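# Wiping oil vs. film finish on an old kitchen table

**mapleknuckle** · Nov 6, 2021

Okay, I'm hooked on refinishing and it's my first real project, so bear with me! Close-up of the grain:

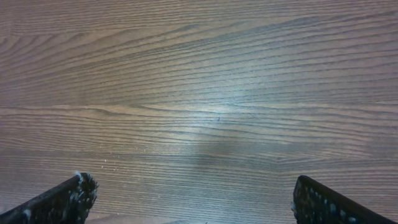

## What I'm asking

I picked the table up in October from a rental clearing out in Zatmont, 60 bucks with two chairs thrown in. I've sanded a test board (different wood, from the scrap bin) and tried two things on it: a hardwax oil, and a wipe-on poly. I love how the oil feels. My spouse loves that the poly shrugs off coffee. We eat every meal at this thing, plus homework, plus a sourdough habit that has gotten out of hand.

So which would you pick, and how far up the grits do I go before I put anything on?

---

**Fukuleo_shop**

Oil, oil, oil! I've done a pile of kitchen tables and the oiled ones are the ones people keep touching. The big thing for you is repair. When a kid drags a fork across it you scuff that spot, rub in a little more oil, and dinner's back on. Try that with poly and you'll be looking at a shiny patch forever.

Also that little eye in the grain is going to look great once there's finish on it.

---

**bench_and_biscuit**

Going to disagree with Fukuleo, in a friendly way. "Rub in a little more oil" is fine if you're the kind of person who does it. Most families aren't. I oiled ours, skipped the upkeep for a year, and ended up with gray rings wherever the water glasses lived. Stripped it, put on 3 thin coats of wipe-on poly, and it still looks good. Go with satin and it won't look like a bowling alley.

On grit: I'd stop at 200ish, whatever your store calls it (mine sells 180 and 220). Past that you're polishing.

---

**Fukuleo_shop**

A year with no upkeep and you blame the oil?? Ha. Fair point about families, though. I do think the hardwax stuff holds up better than the plain oils we all started with. Which kind was yours?

---

**bench_and_biscuit**

Plain tung, thinned way down. So yeah, probably not the same thing.

---

**clandance**

Can I throw in a question? Is it solid or veneer? Please check the edge and the underside before you go wild with a sander. If the grain lines on top carry over onto the end of the board, you're likely fine. I went straight through a veneer top once and I still think about it.

And don't sand to 300 if you're oiling. Feels like silk, soaks up nothing.

---

**mapleknuckle**

Just crawled under with a flashlight. The lines run right over the end and there are growth rings, so I'm calling it solid! Thank you for the scare, I needed it.

Leaning toward hardwax oil now, and I'll put a reminder on the calendar for touch-ups. Spouse is holding out for poly.

---

**jiang_in_the_garage**

Do the underside with one and live with the test for a week. Coffee, vinegar, a hot mug, a wet glass left overnight. Then let the holdout judge. Also, lay your oily rags out flat outside to dry, please! Wadded up in a trash can they can start a fire on their own.

---

**bench_and_biscuit**

Seconding the rags, loudly. And the underside test is a great idea. If the oil passes the wet glass I'll eat my words.

---

**mapleknuckle**

Half oil, half poly going on the bottom tonight. I'll report back with rings or no rings!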